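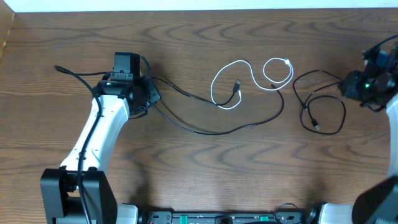 Opinion | Home & Habits

Every household in Australia owns at least one charging cable that fits something. What it fits is a matter of faith. You keep it, as your grandmother kept string, and it goes to live with the others on the nearest flat surface, where they get to know each other.

I have paid for solutions. The Ornow cable box cost me 127 dollars and is a handsome thing with a lid, under which the tangle carries on in private. The Prekico clips were cheaper and let go by mid-morning. A magazine I read at the dentist's in Gilmartin recommended labelling each lead at both ends, advice from someone with a label maker and no children.

My objection is to the idea that this is a storage problem. We have plenty of storage. We own cables the way we own opinions: we pick them up free with something else and defend them when anyone suggests a cull. My partner held up a white one in January and asked what it was for. I said the old speaker. We gave away the old speaker 2 houses ago.

So we tried the radical option and cleared the table. Everything off, into a bag, bag into the boot of the car.
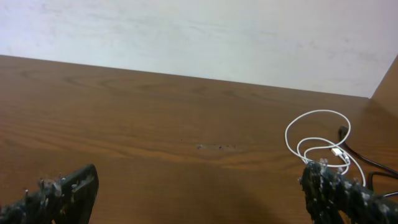
A nearly cleared table is a bit of a shock. You notice the grain, which is lovely, and then you notice the marks, and the scuffs on the wall behind, and by teatime you are pricing paint. Clutter had been doing us a kindness all along — it was cheaper than a tin of Zulow matt white.

The bag is still in the boot. I went out to it last night, in my slippers, for the short black one.

Last updated: January

We use cookies to remember your preferences. By continuing to read you agree to our cookie policy.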